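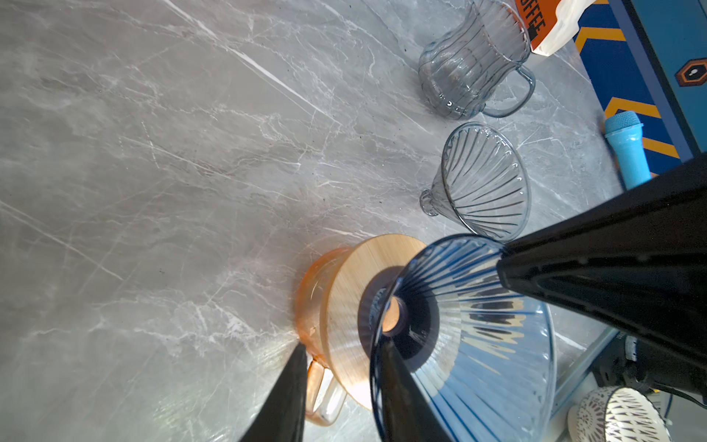 What should be done when an arm faults while its gripper is closed on glass?
Leave the gripper powered, hold the position, and support the part by hand before clearing the fault.

Posted by: cell_safety_desk
09/06/2018
Members are asked to review the following fault. During a two-arm coffee routine on our Cimimer cell, the left gripper lost holding force while seating a dripper on its server. The dripper fell and broke. No injury was reported. The log shows a grip force setting of 94 on a scale of 200, and the fault was raised at cycle 3,075. The same fault has occurred 3 times since March.

Reply from: venar_integration
The setting is too low for smooth glass. We recommend raising it in small steps and repeating the test with a plastic part of equal weight.

Reply from: dripline
I must disagree with the previous reply. More force on a ribbed cone can chip the rim. In our cell at the Carnegie site the cause was a worn connector at the wrist. The gripper lost power for a moment each time the forearm reached full extension. Please inspect the cable before changing any value.
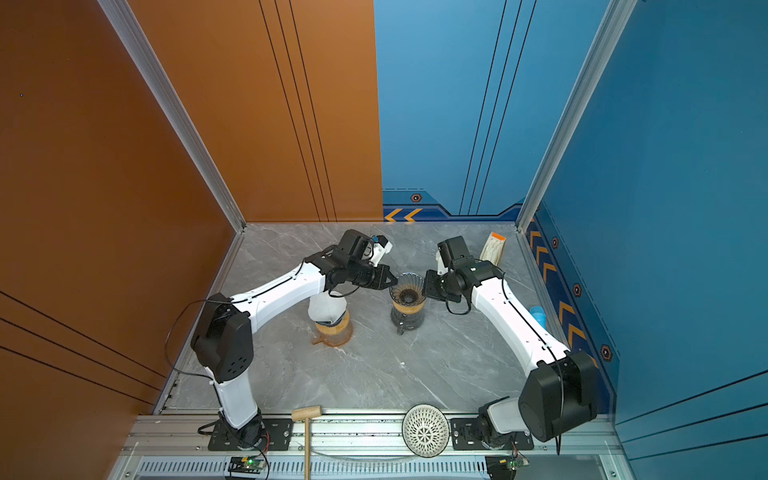 Both arms at the center of the cell, dripper on the server.

Reply from: venar_integration
A worn connector would normally leave a voltage warning in the log. Was one recorded?

Reply from: cell_safety_desk
No warning was recorded. However, the Hadent controller saves only the last fault, so an earlier warning may have been overwritten.

Reply from: dripline
In that case the log settles nothing. Move the arm slowly through its full reach with the gripper empty and measure the supply at the wrist.

Reply from: cell_safety_desk
The measurement will be made with the grip setting left unchanged. Glass parts are withdrawn from automatic runs until the result is posted in this thread.

Related topics
Fault reset while a part is held
Wrist cable inspection intervals
Hadent controller: exporting the fault log
Broken glass cleanup inside an enclosed cell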